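Housekeeping and Facilities Forum > Work talk > Robots on the room crew, anyone else?

nminja
Posted 6:40 am

We've had the two-armed units at our place since August. Hotel side is 106 rooms plus the offices on the ground floor. They do waste baskets, picking up off the floor, and clearing off nightstands and desks. People still do beds and bathrooms. I'm a shift lead and I'd like to hear how other places split the work, mainly what happened to hours.

Ours so far: no one let go, but two people who left were not replaced. Everybody's room list got longer to match.

wyc_kinyua
Posted 7:15 am

Same here at Remcombe, and the longer list is what I'd push back on. Management took the minutes for baskets off every room and added rooms to fill the gap. But somebody still has to go in behind the machine and check. That time isn't on the sheet anywhere.

Do you get paid for the checking or is it just "part of the room"?

nminja
Posted 7:32 am

Part of the room. I've asked.

What they're good at is a basket standing in the open with clear floor in front. It goes in, arms down, one on each side. Small one with a rim, they like that.

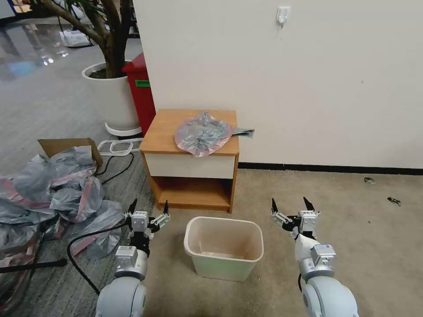 Where it slows down is bags and anything crumpled. A bag bunched up on top of a nightstand can be trash or it can be somebody's things, and the unit is set to leave it and flag it. Then the flag comes to my phone. Last month I had 423 flags, and most of them were bags. Each one is a person walking back to a room.

Small bits on the carpet it misses too, so the vacuum is still ours. And it doesn't wash a basket. If there's a stain in the bottom it counts as emptied and moves on.

K. Mwakalinga
Posted 9:04 am

I'll take the other side. I'm 2 years off retirement and my back is shot from bending for baskets and picking up off floors. I don't bend for half of it now. I'd answer flags all day before I'd go back.

wyc_kinyua
Posted 9:20 am

Not arguing about your back. I'm saying the hours it saved went to the company and the walking went to us -- both can be true.

skallard_nights
Posted 11:48 am

Office cleaning, nights, 70 desks a floor. Two things that helped us.

1. We got the flag threshold changed. It was asking about every bag. Now if it's in or touching a basket it goes, if it's on furniture it stays and we look on the normal round. No special trip.

2. Flags go to one person per shift and that person has a shorter list. Took Bergþóra in our office four meetings to get that, but it's written down now.

Cords are still a problem for us. Also open boxes on the floor. Day staff leave them and the unit won't decide.

nminja
Posted 12:10 pm

Number 2 is what I want. Could you post how it was worded? Ours is run through Lyimo and they say list lengths are up to the site, and the site says it's Lyimo.

skallard_nights
Posted 12:25 pm

"The person assigned to alerts carries a reduced list for that shift." The number isn't in there, which I'd fix if I did it again. Ask for a number.

faraji_m
Posted 2:51 pm

New hire's view. I was trained on the unit first and on rooms second, and I think that's backward. I could clear an alert before I could turn a room in decent time. When it was down for a morning I was the slowest one on the floor and everyone knew it.

K. Mwakalinga
Posted 3:06 pm

That one I agree with. Teach rooms first.

nminja
Posted 5:30 pm

Thanks all. I'm meeting with the site manager and bringing the flag count and that wording. Will post what they say about the list.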